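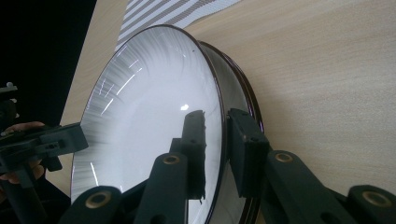
Glass dishes - what I picked up at the Holroyd open day

Quick notes, typed up on the train so forgive the mess. Went along to see the grippers and came home with a page of washing-up and cupboard tips. Didn't expect that.

The table everyone crowded round was the glassware one. Big round glass dish with a dark rim, held nearly upright, edge of it clamped between two dark finger pads. Second gripper in at the side with a hand on it. Yichen Han was running the demo and talked the whole way through. Most of what follows is his, some is Perrine Lecomte's, the grumbling is mine.

Picking up and carrying

- Grip the rim from underneath, flat of the fingers, not the tips. Wider contact, less pinching.
- Two holds on anything big. One takes the weight, one just steadies. I always go one-handed with a tea towel over my arm. Must stop.
- Look where the edge is before you reach. Clear glass catches the light and your eye lands on the reflection. Yichen says clear glass is a pain for the machines too.
- A coloured or dark rim helps. Worth remembering when buying - the plain Bundholm ones vanish in my sink.

Stacking

- Never pull the top dish straight up if it's stuck. Slide a bit of card between the rims, then twist gently.
- Kitchen paper between each one. Cheap, works.
- Ribbed or textured glass holds grease in the grooves. Soft brush from the rim inwards, then rinse. A sponge skates over the top.
- Heaviest at the bottom, obvious but look in my cupboard.

Surfaces

- Put a cloth or woven mat down on a bare wood table first. Saves the table and the dish.
- Keep the mat well back from the edge. Perrine was firm on this, she's swept up enough glass.

Odds and ends

Yakubu Afolabi did the talk after lunch. Their practice log is up to 2,032 pick-ups, and 713 of those were dishes and plates. Asked him what gets dropped most. Lids. Same in our house.

Somebody asked if you could buy one for home and he laughed, so thats a no for now.

Silicone finger guards were on sale by the door, Umik ones, bought a pair for hot trays. Will report back once I've tried them on the roasting tin. Next open day is in September, bring your own sandwiches, the queue for the cafe was dreadfull.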